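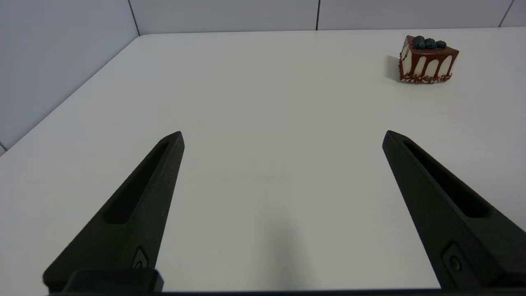
Svitlana Horobets wrote to tell us that she had the whole goal standing on her own, net and all, and then found the crossbar was in back to front, with every net clip facing the field. She asked if we could please say so much earlier in the guide, and in bigger words. So we have moved it up, Svitlana, and you will find it in Step 4 now, with a caution all to itself.

Section 3: Putting Up Your Covier Practice Goal

Welcome to the part where the box of tubes turns into a soccer goal. If you have worked through Section 2 you will already have checked your parts against the list and laid them out on the grass, and if you skipped Section 2 (plenty of people do, and we understand, it's a nice day and the kids are waiting) please go back and do at least the checking. It's no fun to get as far as the net and find that a bag of clips is still in the garage.

Allow 30 minutes the first time with two adults. It goes a good deal faster after that.

Before you start

Pick a flat piece of ground with clear space behind the goal as well as in front of it. Balls will go over, and so will the people chasing them, so keep away from fences, steps, ponds and parked cars. Look up, too – there should be no power lines or low branches overhead.

You will need:

The goal parts, laid out as shown on the fold-out sheet
A tape measure long enough to reach across the front diagonal
A rubber mallet
The hex key from the small parts bag
Gloves, if your hands are cold or the ground is stony
A second adult from Step 5 onward

CAUTION: Keep children well away until the goal is standing AND anchored. A goal that is up but not anchored is the most dangerous stage of the whole job. Do not leave it like that, even to go inside for a drink of water.

Building the front

Step 1. Set the two uprights and the crossbar sections flat on the grass, roughly in the shape they will take. The uprights carry a blue sticker at the bottom end. The crossbar sections have no sticker, but the middle one has a collar at both ends.

Step 2. Slide the crossbar sections together, pushing until you hear the button click up into its hole. If a button won't come up, turn the tube a little one way and then the other. Don't hit the button with the mallet, tempting as that is. A bent button can't be put right at home and the section will have to be replaced.

Step 3. Fit a corner elbow to each end of the crossbar. The elbows are marked L and R on the inside, and left and right mean your left and right as you stand on the field looking at the goal, the way a player taking a penalty would see it.

Step 4. Look for the row of small holes along the crossbar. Those are for the net clips.

CAUTION: THE CLIP HOLES MUST FACE AWAY FROM THE FIELD. Check the crossbar now, and check both uprights as you attach them. If the holes are on the front, the net will sit in front of the posts, the ball will catch on the clips, and you will have to take the entire front apart to fix it.

Step 5. Push an upright into each elbow. Have your helper steady the far end of the crossbar while you do it, or the thing will swing around on you like a gate. A few gentle taps with the mallet on the bottom end of the upright will seat it if it is stiff. Put a folded towel over the end before you tap.

Step 6. Measure from the outside bottom corner of one upright to the outside top corner of the opposite one, then do the same the other way. Both measurements should come to 172 inches. If they differ, the frame is leaning to one side. Nudge the longer corner inward and measure again.

Note: A small difference, less than the width of your little finger, is fine for practice and you needn't chase it all afternoon.

Step 7. When the measurements agree, tighten the hex bolts at the elbows. Snug is enough. These are aluminum tubes, and if you lean on the key with all your weight you will crush the wall of the tube under the bolt head.

Adding the back

Step 8. Keep the front flat on the ground, face down. Attach the two side bars to the feet of the uprights with the long pins. The bent end of each side bar goes toward the back, with the bend turned so that the bar will lie flat on the grass when the goal is upright.

Step 9. Join the side bars with the rear ground bar. It has a button at each end, same as the crossbar.

Step 10. Fit the two diagonal stays. They run from the elbows at the top of the front down to the back corners. You may find the second one is shy of its hole. Loosen the first one a turn, get the second one in, and then tighten them both.

Step 11. Lift the goal. One adult stands at each upright, both of you bend your knees, and you walk it up together, talking as you go. Agree beforehand who is going to say "stop."

CAUTION: Do not lift in a strong wind, and never lift by the crossbar alone.

Anchoring

Please read all of this part before you do any of it. We would love to make it shorter but it is the part we care about most.

Step 12. Move the goal to its final spot before anchoring. With two people it should be carried and not dragged. Dragging pulls at the pins and scrapes the feet.

Step 13. On grass, drive the ground anchors through the loops on the rear bar and the side bars, leaning the top of each anchor away from the goal. Drive them until the hook grips the bar. Pull hard on each one. If it moves, take it out and try a hand's width along, where the soil may be firmer.

Step 14. On turf, a gym floor or any hard surface, anchors can't be used. Use the Morsy ballast bags instead, laid over the rear bar and strapped down with their own buckles. Fill them with dry sand. All together they should weigh more than 200 pounds, and if you are not sure what yours weigh, a bathroom scale will tell you in a minute. Water jugs, bricks, cinder blocks and a helpful uncle sitting on the back bar are not substitutes.

Step 15. Test the goal. Stand in front of it, take hold of the crossbar or the top of an upright, and pull steadily toward you. The rear bar must not lift. If it does, the goal is not ready to be played with, and you should go back to Step 13 or 14.

CAUTION: Nobody should climb on, swing from or hang on the goal or the net at any time, anchored or not. Tell visiting children this even if your own know it by heart.

Hanging the net

Step 16. Unroll the net behind the goal. Find the long edge with the red thread running through it. That edge goes along the crossbar. There are days when the net seems to have no edges at all, only middle, and on those days it helps to have one person hold a corner up high and the other walk backward with the rest.

Step 17. Clip the red edge to the crossbar, starting in the center and working out toward both corners. Press each clip into its hole until it sits flush. Then go down the uprights, top to bottom.

Step 18. Pull the net back over the diagonal stays and tie it along the side bars and the rear bar with the cords supplied. Leave some slack. A net drawn tight as a drum will throw the ball straight back out, and it tears sooner.

Note: Clips do go missing in long grass. A replacement bag can be ordered as part 2537. Please don't use wire or cable ties in their place, as the cut ends are sharp and they are right where a goalkeeper's hands go.

After the first session

Aluminum settles a little once it has been kicked at for an hour. Go over the elbow bolts again with the hex key, press on any clips that have worked loose, and repeat the pull test from Step 15. From then on do the pull test every time before play, and look over the bolts once a month through the season.

If you also have the Pekix target sheet (the one with the holes in the corners, sold separately), hang it only after the net is on, using the straps that came with it. It catches the wind far more than a net does, so take it down when you are finished for the day. Section 5 covers it in full.

Readers' questions on this section

Rachid Gaber asked whether the goal can stay out all winter. The frame can, if it is anchored, but the net is better off indoors in a dry bag once the season is over. Snow is heavy on a net and pulls the clips right out of the bar. When the goal won't be in use for a while, we would rather you laid it face down on the grass, or chained it face to face with another one if you have a pair.

Several of you have asked if one person can do the lift in Step 11. Please don't. The frame is light enough to fool you, and it is the height that makes it hard to control.

To take the goal down, work through the steps in the opposite order: net off first, then lay the frame forward with two adults, one of whom removes the anchors or bags only when the other has a firm hold of it. Keep the pins in the small parts bag, and the small parts bag in the box.

Section revised April 26, 2020. Section 4, Moving and Storing Your Goal, begins on the next page.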